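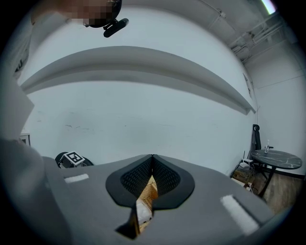
An afternoon at the Plumness basket workshop

I had been meaning to visit the Plumness open day for years, and in May I finally made the drive. Wow, was it worth it! I went for baskets and came home with sore thumbs, a head full of new words and one slightly crooked tray.

The workshop shares a long building with Setonov, the furniture people, so the first thing you notice when you come in is the smell of fresh sawdust. Then you turn a corner and it's all willow (damp, green, a bit like a garden after rain). There were 13 of us on the two o'clock tour. Dardo Yáñez took us around, and he is one of those people who can't pass a basket without picking it up and turning it over to look at the bottom.

He started us at the soaking tanks. Thick rods stay in for days, thin ones much less, and the only real test is to bend one around your wrist. Mine snapped. Dardo handed me another and that one went around beautifully, so I'm blaming the rod!

Next came the flat work, my favorite part of the whole visit. They make a shallow tray called the Jara in a plain over-and-under weave, and the pattern is so even you want to run your fingers across it. A Jara takes 20 stakes to start, all laid out on the bench before any weaving begins. Xiomara Achterberg showed us how she packs each row down with the side of her hand, then goes back and checks the corners, where the gaps like to open up. She has made 396 of them so far and keeps a tally in pencil on the inside of a cupboard door. Somebody asked if she was going for 400. She said she was going for lunch.

After the break we each got to weave a small one. It is harder than it looks, and so relaxing once your hands catch on. The woman next to me was on her second before I had finished my border.

The shop at the end is tiny, but do leave time for it. I bought a Grukon, their deep bread basket with the folded rim, and it already has rolls in it. Wear old shoes, since the floor by the tanks gets wet, and park behind the building. The front lot fills up fast and it's a 200-yard walk from the road with your arms full of baskets.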